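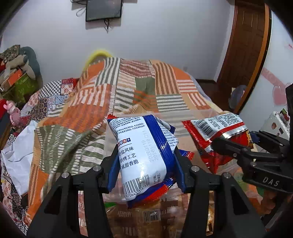 Simão Rebelo

How to Plan a Day Ashore and Return to the Ship on Time

Passengers who leave the ship independently are responsible for their own return. The following procedure applies to calls at Salgado and Tikaver and may be used, with small changes, at most ports where the ship docks or anchors for a single day.

Before leaving the ship

Read the daily program delivered the evening before arrival. It states the berth, the time at which passengers may go ashore, and the all-aboard time. The all-aboard time is the moment by which every passenger must have passed through security and scanned a cabin card. It is earlier than the departure time, and the gangway may be removed once it has passed.

Confirm whether the ship keeps its own time or changes to local time. Many telephones adjust automatically when they connect to a shore network, and the two clocks may then differ by an hour. Turn off the automatic setting, or wear a watch set to ship's time, and use that clock for the whole day.

Write down the telephone number of the port agent, which is printed on the back page of the program. Carry it on paper with the name of the ship and the pier.

What to carry

Each passenger should have a cabin card, government-issued photo identification, a payment card and a small amount of local currency. Prescription medicine needed within the next day should also be taken ashore. Passengers are advised to carry a copy of the passport page and to ask at Guest Services whether the original is required at that port.

Calculating the return

1. Begin with the all-aboard time, in ship's time.
2. Subtract one hour for lines at the port gate and the gangway.
3. Subtract the full travel time from the farthest point of the visit, using the afternoon estimate.
4. Where the ship is at anchor, subtract a further 30 minutes for the tender.

The result is the latest time at which the return journey should begin. At Salgado, for example, an all-aboard time of 4:30 p.m. and a 40-minute drive from the old town give a latest start of 2:50 p.m. The public bus, route 205, stops outside the port gate, and the walk from the gate to Pier 7 is 500 meters. Passengers who have difficulty walking should ask a taxi driver to continue to the terminal entrance.

Booking a tour with a local operator

Ask the operator to confirm the return time in writing, and check whether the fee is refunded if the ship does not call. Operators such as Prukico and Plimurent list their return times on the booking form. Compare these with your own calculation before paying.

If you are delayed

Call the port agent as soon as a delay appears likely. Give your full name, cabin number, location and expected arrival. The agent will inform the ship, although the captain is under no obligation to wait.

If the ship has departed, go directly to the port agent's office. Travel to the next port is at the passenger's own expense, and entry requirements for that country must be met. Contact your travel insurer the same day and keep all receipts.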